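The Slow Ferry to Vuorinen

I grew up thinking a ferry was something you waited for with a bad sandwich in your hand. Then last September I took the night boat from Prellgate to Vuorinen, and I've been boring my friends about it ever since.

There's a faster way, of course. The Cuver line gets you across before lunch, and you sit in a seat like an airplane seat and look at the back of somebody's head. My ticket on the slow boat cost $73 with a bunk, and for that I got fourteen hours of nothing to do. I can't tell you how much I needed it!

The boat is called the Kalara. She carries 311 passengers, though on my trip the bar felt half asleep by nine. I ate pea soup, lost two games of cribbage to a retired couple (they cheat, I'm sure of it) and went up on deck in my pajamas and a raincoat at 2 a.m. to look at the lights on the islands. It was freezing. I stayed an hour.

What I like best is the part before breakfast. The engines drop to a mumble, people come out in their socks holding coffee, and total strangers start telling you where they're headed -- a wedding, a job, a sister they haven't talked to in years. I've never had that on a plane. On a plane I pretend to be asleep.

A few tips if you go. Cabin 26 is right over the engine, so ask for something farther forward. Bring your own towel, and something thick for your feet. The showers are hot for as long as you hold the button down, and you will get good at holding the button down with your elbow.

I've already booked for spring. I'm taking the bunk by the window this time, and I'm going to win at cribbage.

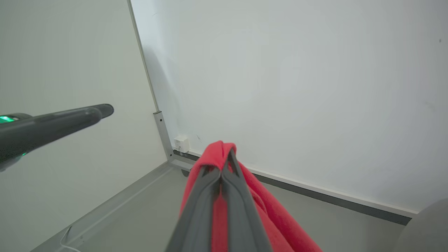
Did the night crossing with two kids in June and they still ask when we're going back. One correction, though: the pea soup is only good on the way out. Coming home it was mostly water, and they charged us the same.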